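From: Marietjie Chauke
To: Allthorpe house list
Date: May 9, 2024
Subject: Re: [allthorpe-house] Microwave for the upstairs kitchen

Lungile Xaba wrote:
> Has anyone got a microwave they don't need? The one in the upstairs
> kitchen quit on Monday. The light comes on and the plate turns but
> nothing gets warm. I would rather not spend 40 dollars on a repair
> for something that old.
>
> It has to be a countertop model. The shelf over the sink is no good,
> the bracket has been loose since December. A dial or buttons, either
> is fine. I can pick up anywhere between Motaung Street and the
> library.
>
> Also, whoever borrowed the long extension cord, please put it back in
> the hall closet.
>
> Lungile

Hi Lungile,

I have one you can take. It's a plain white countertop microwave with a button panel on the right side and a small digital display above the buttons. It was in the kitchen at the Villine apartment and came over here when we gave that place up. We already had one, so it has been the spare.

I cleaned it this week. The glass plate went through the dishwasher and I wiped the inside with vinegar and water. There is a brown stain on the ceiling of the oven that I could not get off. It doesn't smell. I heated a mug of water for 2 minutes and it came out steaming, and I did a baked potato the next day.

Some things to know before you say yes:

The quick-time buttons start it right away. You don't press start after them. My mother never got used to that and kept adding time by accident.

The beep is loud and I have not found a way to turn it off. If people upstairs are sleeping, open the door before it gets to zero.

The cord is short. You will need an outlet directly behind the counter or close to one side. Please don't run it off the long extension cord (which I don't have, by the way. I'd check with whoever set up the tables for the Mevar dinner).

It weighs 35 pounds with the plate in. Take the plate out and carry it separately. I have an old towel you can wrap it in.

I don't want money for it. If the house fund wants to put 20 dollars toward fixing the shelf bracket instead, that would be fine with me.

I'm home after work every evening this week except tomorrow. Come to the side door, the front bell doesn't ring. If you can't use it, let me know by the weekend and I'll offer it to the rest of the list.

I don't have the manual anymore. 

Marietjie

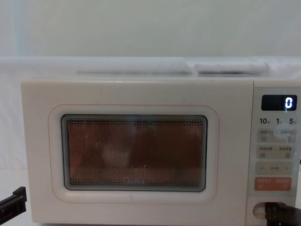 The spare microwave, door closed, display at 0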